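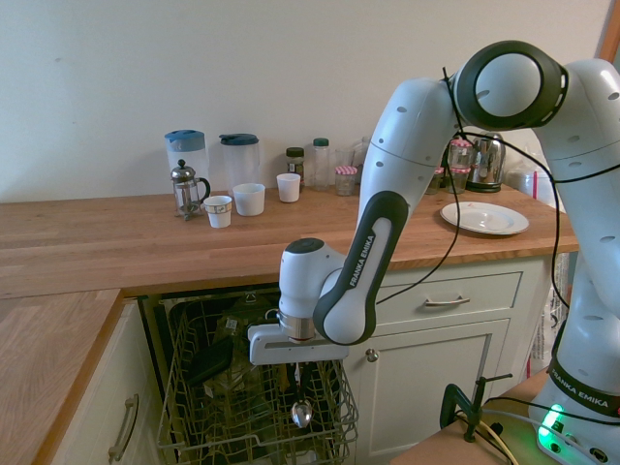
发件人：Beston楼行政服务处
收件人：Beston楼公共厨房邮件列表
日期：2022年10月2日
主题：答复：关于二层公共厨房洗碗机及台面物品存放的若干意见

各使用单位：

关于列表中有成员就二层公共厨房洗碗机装载方式、台面物品存放及登记标签提出的意见，我处已收悉，并与设备维保单位Nakamura进行了核对。现逐项答复如下，原邮件以引文形式保留，供各单位对照。

> 行政服务处：
>
> 六月《公共厨房使用须知》下发以后，二层厨房的情况总体有所好转，但仍有几个问题希望贵处明确。
>
> 一、须知第三条写明“餐具应置于洗碗机内指定位置”，但没有说明哪一层放什么。目前勺子有人放上层，有人放下层，有人直接横放在碗盘之间。盖子、托盘一类的扁平物件也常常斜靠在上层碗篮里，后来的人不知道能不能挪动。

答复：六月版须知对此规定确有不足。自本邮件发出之日起，按以下办法执行。

上层碗篮放置杯子、小碗及浅碟，杯口一律朝下。勺、叉等细长餐具放入下层餐具篮，勺头朝上，相邻两把之间留出间隙。长柄汤勺、锅铲放不进餐具篮的，可平放于上层，勺面朝下，不得伸出碗篮边沿。盖子和托盘原则上放下层靠边竖立；下层已满时可放上层左右两侧，但不得遮挡杯口，也不得压住已经放好的餐具。装载前请将碗篮完全拉出，由内向外摆放，摆好后缓慢推回。后使用者可以挪动先前摆放的物件，无须事先询问。

刀具、木柄餐具及铸铁锅具不得放入洗碗机，请手洗后自行收回。

> 二、洗碗机什么时候开，由谁开，须知没有写。有时机器半空就运行了，有时已经装满却一整天无人启动。洗涤块用完之后也不清楚找谁领取。

答复：洗碗机每日启动两次，分别在午后和下班之前，由当周值日单位负责。值日表张贴于厨房门内侧，按单位轮换。碗篮装载不足一半的，午后一次可以省略，下班之前一次应照常启动。除值日单位外，其他人员见碗篮已满，也可自行启动，并请在值日表背面注明时间。

洗涤块统一使用Wotness标准型，存放于水槽下方柜内，每次一块，不另加洗洁精。余量不足一盒时，请值日单位到我处领取。上一采购周期全楼共领用洗涤块662块，与洗碗机运行记录相符，各单位不必另行备货。

洗碗机出现报警、漏水或排水不畅时，请先关闭机器，再拨打内线290报修，由我处联系Nakamura派员处理，请勿自行拆卸滤网以外的部件。滤网由值日单位每周清洗一次，清洗后按原方向旋紧。

> 三、台面上的东西越来越多。靠墙一侧本来是放公用器具的，现在自带的杯子、果酱、酸奶也都摆在那里，擦台面时要一件一件搬开。建议贵处明确哪些可以放，哪些不可以放。
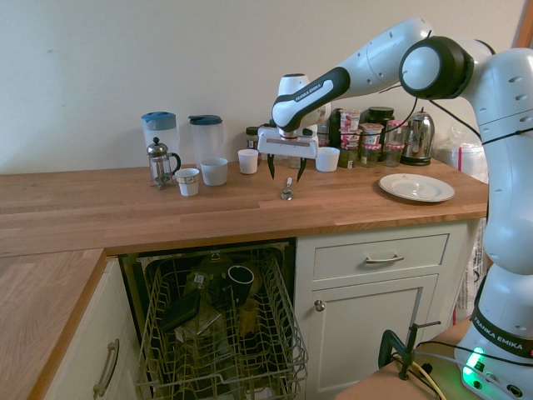
台面存放的范围，六月版须知仅以“公用器具”四字概括，执行中各单位理解不一，现予细化。允许长期放置于台面的，限于烧水壶、冲泡咖啡和茶的器具、带盖水壶以及公用白色杯子，并应一律靠墙，前方留出操作位置。像电水壶、法压壶、两只带盖塑料水壶这样沿墙摆放的做法，符合本条要求，可继续保持；与之并列的红白格纹盖果酱瓶和酸奶则属于食品，应按下一段的规定处理。白色杯子请集中摆放，不要分散在其他器具之间。小件金属餐具用毕不应留在木质台面上，请随手放入洗碗机或抽屉。

食品的存放按是否需要冷藏区分。酸奶及其他乳制品一律放入冰箱，不得在台面过夜。果酱未开封的，放入吊柜下格；开封后放入冰箱门架，并在瓶盖或瓶身注明开封日期。干货、茶叶、咖啡粉应装入密封罐，放入吊柜上格。塑料袋装食品请先扎紧袋口，再放入本单位的储物格。台面上无标签的食品，每周清理时移入冰箱旁的待领筐，保留至下一次清理，逾期按废弃物处理。

木质台面的日常擦拭使用拧干的软布，顺木纹方向进行。热锅、热壶离开底座后应放在隔热垫上。台面不得直接切配食物，砧板位于水槽右侧，用后洗净竖放晾干。台面养护油由我处统一涂刷，涂刷当日会提前在本列表通知，请各单位届时将靠墙器具暂移至餐桌。

> 四、自带杯子贴标签的要求不够清楚。有的贴在杯底，洗过几次就掉了，有的贴纸上只写了一个姓氏。另外，六月发的标签不够用。

答复：自带杯具的标签应标明单位简称及登记号，不要求填写姓名。标签贴于杯身下部、避开杯口的位置。六月发放的纸质标签不耐机洗，现改用Paltico耐水标签，已到货4000枚，各单位可凭登记表到一层服务台领取。旧标签请在更换时完全揭除，残胶可用温水浸泡后擦去。

每人在公共厨房存放的自带杯具以一只为限。目前登记在册的自带杯具为41只，未登记的请尽快补办。公用白色杯子不得加贴个人标签，也不得带离本层。

> 以上意见供参考。如有修订，希望能一次发全，不要分散在几封邮件里。
>
> 二层使用单位联络岗

答复：同意。上述各项将并入《公共厨房使用须知》修订版，并以附件形式发送至本列表，同时张贴于各层厨房。修订版张贴之前，以本邮件为准；六月版须知中与本邮件不一致的条款停止执行，其余条款继续有效。三层、四层厨房未配备洗碗机，仅适用台面、食品及标签部分。

请各单位联络岗将本邮件转达至本单位全体使用人员。对修订内容有不同意见的，请直接回复本列表，并在主题中保留原标题，便于归档。涉及设备故障的事项请走内线报修，不在列表内处理。

此复。

Beston楼行政服务处

--
您收到此邮件，是因为您所在单位已加入Beston楼公共厨房邮件列表。如需变更联络岗邮箱，请由所在单位向行政服务处提交变更单。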